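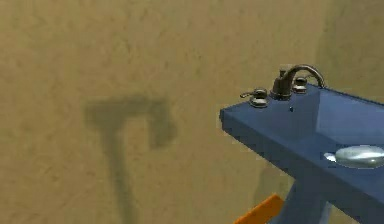

A blue sink in a computer-made room. The shadow on the wall belongs to something outside the view.

Can a robot learn to turn on a faucet?

People who sell robots like to say their machines can "learn anything." When you hear that, ask a question back. Learn it where? And how many tries did it get?

Eleri Harries builds a robot arm in a shared workshop called Larnulero. She wants it to turn a faucet handle. It sounds like a tiny job. You did it this morning, probably half asleep.

Before her arm goes near real water, she tries things out in a simulation. A simulation is a pretend place inside a computer. The blue sink is in one. It has a tall curved spout with a handle on each side, and you could not wash a single finger in it.

Why practice on a pretend sink?

A robot arm can hit things hard. If it bumps a pretend faucet, you press a button and start over. If it bumps a real one, you may need a new faucet and a mop.

Computers are also fast. One night in October, Eleri left her program running and it made 509 tries before breakfast. In the workshop, with the real arm, she managed 38 in a whole afternoon, and she had to stop twice to tighten a screw.

So is practice in a computer better? Careful. It is quicker. Whether it is better depends on what happens next.

What does the computer leave out?

Look at the shadow on the wall. It has soft, blurry edges, a bit like a real one. Somebody wrote rules telling the computer how light should behave. Other rules say how heavy things are and how much they rub against each other.

Those rules are guesses. Some are very good guesses. But a real handle might be stiff because it is old, or slippery because someone had soap on their hands. If no one puts that into the program, the pretend handle will be perfect every time, and the robot will learn about perfect handles.

Builders call this the "reality gap." It means the difference between the pretend world and yours.

What happened to Eleri's arm?

In the simulation, her program turned the handle 60 times in a row. She was pleased, and a little suspicious. Then she loaded the same program into the real arm, which has a Covora motor in the wrist and a frame she cut herself from a kit by Fernandes. Out of the first ten tries, it turned the real handle on 4. Most of the others slid right off.

Four out of ten is a start. It is also a long way from "learn anything." If you could only turn on the tap four times out of ten, someone at home would notice.

She has since changed the program so that the pretend handle is stiff on some tries and loose on others. She thinks this will help. I would like to see the numbers first, and so would she.

Questions to ask about any robot video

Was it filmed in a real room, or made by a computer?
How many times did the robot try?
Did they show the tries that failed?
Would it work on a different sink?

Try it yourself

Put on a thick winter glove and close your eyes. Ask a grown-up to lead you to the bathroom sink, then turn on the cold tap. Count your tries. Now do the same at the kitchen sink and write down both numbers.

Words to know

Simulation: a pretend world run by a computer.
Reality gap: the ways a pretend world is different from the real one.
Spout: the part of a faucet the water comes out of.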